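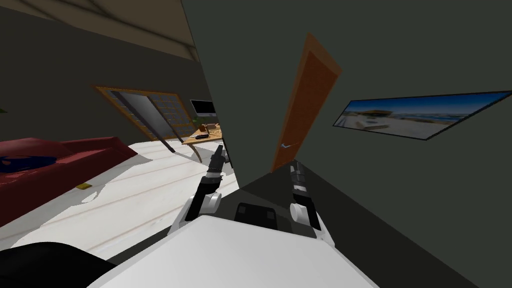

## 4. First run in the simulator

Do this before you touch the real arms. Takes one coffee. Belstead kit owners — same steps, menu names differ a bit.

**You need:** Gratach controller software installed (section 2), Turkska room pack unzipped, 4000 MB free on disk.

1. Start the sim. Wait for the status bar to go green. First load is slow, leave it.
2. File > Open Room > pick the living room from the Turkska pack. Sofa, desk, window, door.
3. Robot > Add > Two-arm upper body. Both arms load with the black grippers already on. Don't add grippers again or you get doubles and the solver chokes.
4. Connect to port 1457. If it says "refused", close the other sim window. There is always an other sim window.
5. Set speed to 40 percent. Both arms! The slider only does the one you have selected.
6. Press Home. Arms should move to the start pose and stop.
7. Jog the left arm, small moves. Then the right. Check that the side you picked is the side that moves.
8. Open and close each gripper twice.
9. Save the pose as `start_a`.

**Note —** view tilt. The body view follows the robot, so a slanted horizon means the view is rolled, room file is fine. To level it: View > Reset Roll. Leave it alone if you are replaying a recorded run, the reset gets written into the log.

**Note —** room objects. The monitor and the plant on the desk are fixed by default. To make something grabbable, right click > Physics > Free. Do the small stuff first. Freeing the sofa is allowed but everything slows to a crawl.

**CAUTION:** collision checking is OFF after a fresh install. Turn it on in Settings > Safety before step 6. With it off the arms will go straight thru each other and you wont get a warning.

**CAUTION:** never switch from Sim to Live with a program loaded. Stop, unload, switch, then load again. E-stop in reach.

### If it goes wrong

- Arms jitter at rest — time step too long, drop it one notch.
- Gripper wont close — wrong driver. Pick Poon, not Generic.
- Room loads black — lights file missing, unzip the pack agian.
- Home does nothing — you skipped step 4.

Next: section 5, teaching a pick.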